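Filed under: Home & Money, Threads

Every January somebody tells me to buy baskets. Baskets will fix my house. I have doubts, so here's a thread.

1/ The claim going round is that the average home holds 641 things nobody has touched in a year. Who counted? I asked Noémie Simard, who shared it. She got it from a newsletter.

2/ Say it's true. The advice is still to go out and buy more stuff to put the stuff in. Lenia wants 300 a month for a "reset plan" - and the plan is a shopping list.
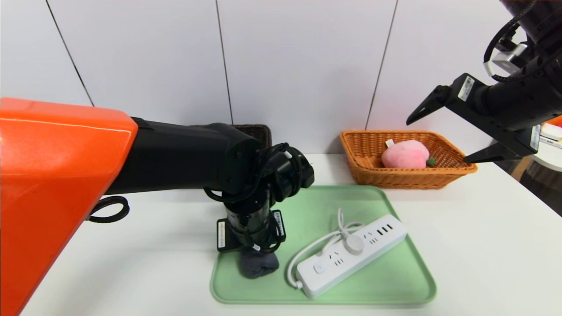

White table, orange-brown basket. The look they're all selling.

3/ I tried it last May. Spent some 200 on storage. By summer I had the same mess, in containers, and I couldn't find the scissors.

4/ Nazar Hrynyshyn says I did it wrong because I skipped labels. Maybe. But if I need a label to know what's in my own hallway, I own too much.

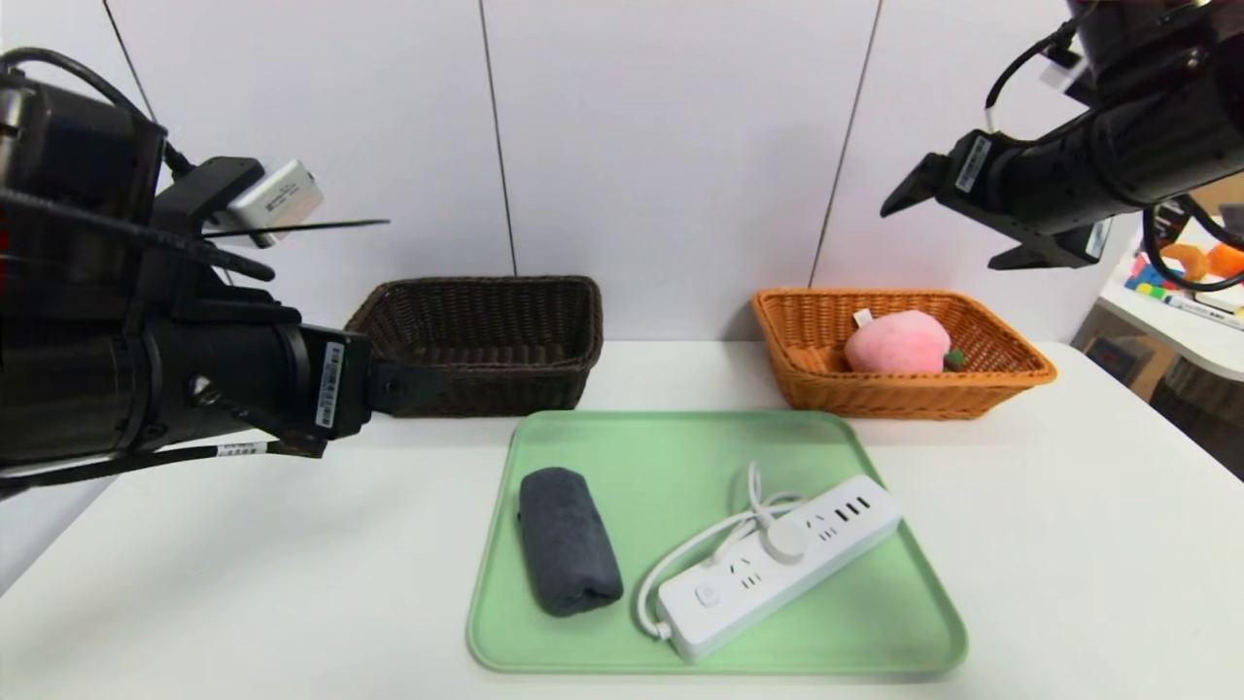
Dark brown wicker, by the gripper.

5/ What did help was dull. One bag out the door every week, no new shelves. Cost me nothing except an argument over a fondue set.

6/ If you've kept a paid plan going for a whole year, tell me. I'd like to hear from one person who isn't on commission.

© Palamarchuk Threads | Contact | Back to top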